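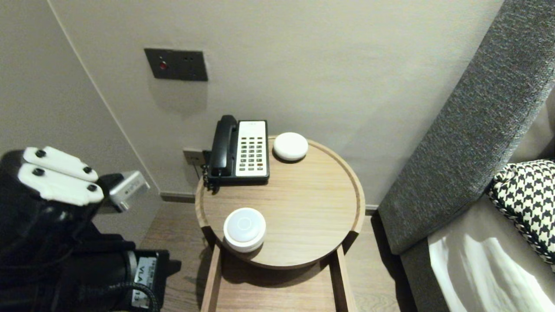
Corded phone on a round side table.

Trosten Landline Call Log: data card

Version 2, released 3/12/25
Maintained by Aishwarya Marar and Su-chen Pan

Summary

Trosten is a table of residential landline call records from 40 households in the Drindik exchange area. It holds 1774 call records in a single CSV file, with one row per call. No audio was recorded. The data set is meant for work on call timing, call length and the decline of fixed-line use at home.

Files

calls.csv: the call records
households.csv: one row per household, with size band and line type
codes.txt: values allowed in each coded column
CHANGES.txt: differences from version 1

Columns in calls.csv

call_id: integer, unique within the file
household_id: matches households.csv
direction: in or out
start_slot: start time rounded down to the nearest 15 minutes, local time
duration_s: length in seconds, measured from pickup to hangup
outcome: answered, missed, busy or failed
other_party: landline, mobile, business, unknown
source: meter or diary

Duration is 0 for any call whose outcome is not "answered". Blank cells mean the value was not reported. Do not read them as zero.

Collection

Each household had a line meter fitted between the wall jack and the phone. The meter logs off-hook and on-hook events and ring signals. It does not store dialed numbers. The other_party column comes from a paper diary kept by the household, matched to meter events by start time. Of the 1774 records, 721 have a matching diary entry. The rest carry "unknown" in that column.

Households with more than one extension were metered at the first jack only. Calls moved from one extension to another appear as a single record.

Cleaning

Off-hook events shorter than three seconds were dropped. Two meters had clock drift after a power cut in November; their times were corrected against the diary. Rows corrected this way are listed in CHANGES.txt by call_id.

Version 1 coded fax calls as "business". Version 2 codes them as "unknown". Results that group by other_party will differ between versions.

Known limits

Diary matching favors long calls, so other_party should not be used to estimate the share of business calls. The sample leans toward households that have kept the same number for many years. Mobile calls made from the same homes are not covered.

Loading

Files are UTF-8, comma separated, with a header row. The Campos loader reads them without options. In Skeltimura, set the blank handling flag to "keep" or the duration column will be filled with zeros.

Privacy

Names, addresses and phone numbers were never entered in the files. Household IDs were assigned at random and the key has been destroyed.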